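Folding Day: The Baby Clothes, One Pile at a Time

Posted 12/2/21

I have been putting this off since June, and this week I finally pulled every last thing out of the kids' drawers and dumped it in the bedroom to fold, sort and (gulp) say goodbye to some of it.

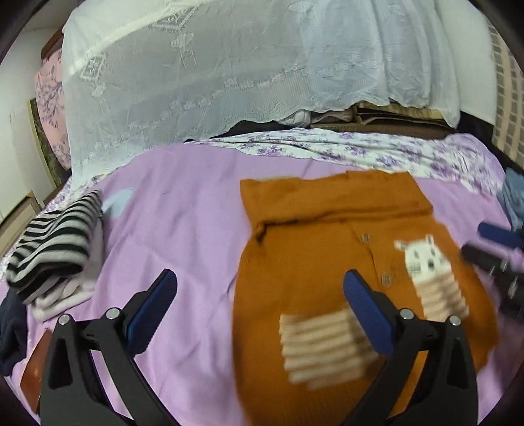
If you've been reading for a while you know I'm a terrible keeper of things. I'll toss a broken toaster without a second thought, but hand me a sweater with a cat on it and I'm useless for the rest of the afternoon. So my rule this time was that everything had to be laid out flat and looked at properly before it went anywhere. No stuffing, no "I'll deal with that one later" – every piece gets its turn on the bed!

So grab a coffee and come through the piles with me.

The orange knit with the cat

My favorite, and I'm not even going to pretend otherwise. It's a rusty orange rib with two little buttons at the front, and that white cat face gets me every single time. I love the stripes on it too, the cream with the pink. Knits are a pain to fold because they spring back at you, so I lay them flat, smooth them from the middle out, bring the sides in and then fold up from the bottom. Never hang them! I ruined a lovely cardigan that way years ago, it came off the hanger with shoulders like a football player.

Verdict: keeping it. Obviously.

The stripes

Black and white stripes on top of pale lavender, which I think is a pretty nice combination for a pile that came together by accident. Striped things are the easiest to fold neatly, you just follow the lines. I've been known to refold a striped shirt three times to get the edges to match up, and then one of the kids pulls it out from the bottom of the drawer and the whole lot goes over.

Verdict: keep for now, check again when the weather warms up.

The dark stuff

I always tell myself navy is practical and then I find every bit of lint in the house on it. Our dryer is on its last legs and seems to put more fluff on than it takes off. I go over anything dark with a damp rubber glove before it goes away – a tip I picked up from the lady at the Claltell laundromat, back when our washer was out for 20 days and I more or less lived there.

Verdict: still deciding. Navy goes with everything, which makes it very hard to let go of.

Light blue and denim-looking things

These go in their own stack. Anything stiff folds up thick, so I don't mix it in with the soft stuff or the pile leans. I fold in half lengthwise, then in thirds, and stand them up in the drawer like files. If you've got a shallow drawer, go for quarters instead.

Verdict: one more winter, then off to my cousin's little one.

The bedding, since people always ask

The pink sheet is just my everyday one, and it's so soft now that I dread the day it wears through. The white quilt with the purple flowers usually covers the whole bed, but I shove it to the back on folding days because things slide around on it. And the big white lace cloth! I get more questions about that than anything else I own. Mine came from a table at the Nestorness summer fair, and I paid 7 dollars for it, which still feels like stealing. It has those scalloped floral edges and the embroidered shapes, and I think it makes even a bulky corner look pretty. I wash it by hand in the tub with a tiny bit of soap and dry it flat over two towels. It takes forever. Worth it.

How I sort

Four piles, and I try very hard not to invent a fifth. Keep and wear now, keep for next year, give away, and mend. The mend pile is the dangerous one, as mine has been known to sit for a whole year (there's a pair of leggings in there that wouldn't go over anybody's knees by now). This time I gave myself until the end of the month, and whatever hasn't met a needle by then goes in the rag bag.

The give-away pile goes to the Kekana swap shelf, where you bring what you can and take what you need. They like things folded and bagged by size, so I write the size on a bit of masking tape and stick it on the front. Saves them opening every bag.

For the next-year pile I use the flat zip-up bags from Bena, the ones with the clear window. They slide right under the bed and I can see what's in there without dragging it all out. I do put a note inside with the size and the season, after the year I found all the good warm stuff in spring!

Final tally

I did count, just this once, because my sister bet me I couldn't get through it all: 245 pieces, socks included, and 71 of those are leaving the house. I was hoping for more, but the cat knit and I are very happy with how it went.

Drawers next – the liners are cut and waiting on the dresser, and I'll post those when they're in. If you've got a good way of folding baby tights, please put it in the comments, mine look like a nest of snakes.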